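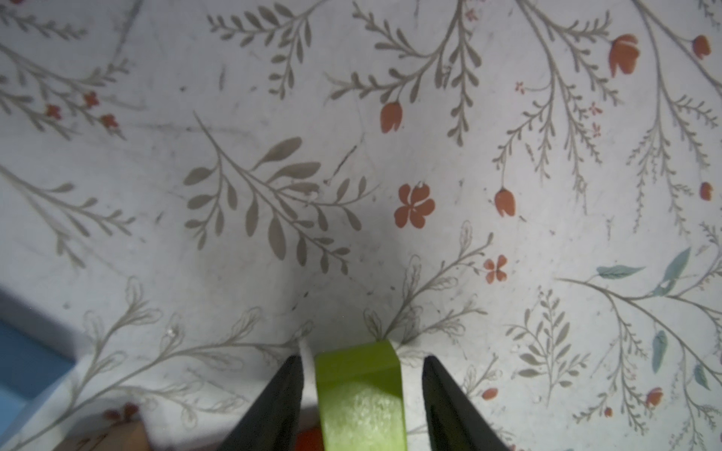
Lime-green item against white fabric with a botanical print.

Category: Datasets / Text / Retail
June – Tõnu Rebane
2 min read

Plidum: color terms in secondhand textile listings

Plidum is a set of 3,471 short English listings for used curtains, bedding and yard goods. Each record holds the seller's title, the body text and a list of color and pattern terms marked by hand. It was built to test term normalization in catalog search.

Contents

listings.tsv – one record per line, UTF-8, tab separated
terms.tsv – 548 normalized terms with their spelling variants
splits/ – record IDs for train, dev and test

Fields

id: integer, stable between releases
title: as typed by the seller, case kept
body: line breaks replaced by a single space
spans: start and end offsets into body, end exclusive
norm: key into terms.tsv, or NONE

Labeling

Two passes were made over every record. Raghavendra Menon settled the conflicts. Compound colors such as "lime green" or "off white" are one span. Pattern words (floral, botanical, leaf print) are marked separately from the color they modify. Trade names for dye lots are left unmarked unless the listing also gives a plain color.

Known problems

Offsets in 88 records are wrong where the body contains combining accents. Fliltuner 2 corrects them on load; version 1 does not. "Natural" is labeled as a color throughout, although many sellers use it for fiber content. Prices were removed with a pattern match and a few remain in the titles.

Loading

fliltuner load plidum --split dev

The Emico reader also works but drops the norm field without a warning.

License

Labels and term list: CC BY 4.0. Listing text was supplied by Navickas for research use and may not be resold. Send corrections as a diff against listings.tsv, with the record ID in the subject line.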